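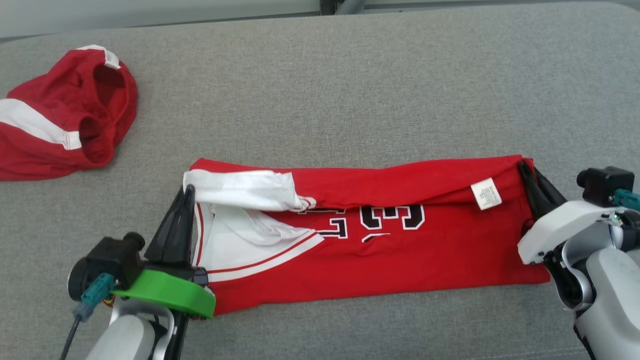 Second day on the Maddocks controller, same two arms, same garment set as before. Siwan swapped the firmware at 8 and had both arms homed before I had the log open. The old controller ran a fixed position hold at the fingertips, fine for towels, poor for anything slippery. Maddocks lets me cap the force and leave position loose. The red jersey is the useful item here: folded lengthwise into a band with a finger at each end, it puts white side panel under the left tip and plain red near the care label under the right, so the two sides never see quite the same cloth. The black numerals across the middle are another matter. I suspect the print is stiffer than the fabric around it, but have not measured that.

Settings for the log: loop rate 2000, damping left at default, left and right gains matched. Run 1018 is the one to keep. Anything earlier used the Pimevgate gains and should not be compared.

Open items. The wrist camera exposure still wants fixing by hand after each restart – Siwan thinks it is the driver, I think it is the config file from Gistmont being read twice. Sławomir wants the pointed fingers tried against the Aswood pads on the felt before the end of September. I would do the pads on shorts first. More layers at the waistband, and a worse case for the pointed tips.

Need to order felt. Same gray, if they still have it.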